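The Arm That Kept Stopping Short

August 24, 2019

For most of February, the tabletop arm at Prellov's test kitchen in Flusodville did what it was asked. It reached over a wooden table, picked up small household things and set them in a green tray. Then it began closing its gripper in the wrong place.

The misses were small at first. The gripper would shut beside a cup, report a good grip and carry nothing to the tray. Staff blamed the lighting and moved on. By the end of the month the arm had logged 1,961 picks, and over 60 of them were grips on air.

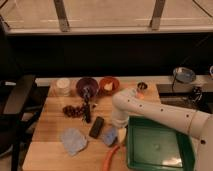 The worse problem was what the software did with a miss. It had been written to press down harder on the second try. On one run the fingers came down 2 inches off target and pushed into the table until the joint brake cut in. The arm was not damaged, but the operator had been reaching across to straighten a cloth. The hand was clear by luck.

Prellov stopped the work that afternoon and called Astton, which had supplied the control software. It took six days to find the fault. A bolt at the base had worked loose, and the arm's idea of where the table was had drifted a little with every run. 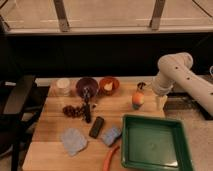 The arm at the table, its gripper close to a small bottle with a dark cap.

Astton has since removed the harder second press. A missed grip now stops the arm and waits for a person to clear it. Hamdy, the firm that insures the site, asked for a floor line that no one may cross while the motors are on, and for a bolt check at the start of each shift.

The work is slower now. Operators say the stops are a nuisance on busy days, and Prellov has asked Astton whether some of them can be cleared from the control desk. Astton has not yet agreed.

Related stories
Flusodville plant restarts its packing line
How much force is safe for a gripper?
Who pays when a robot breaks something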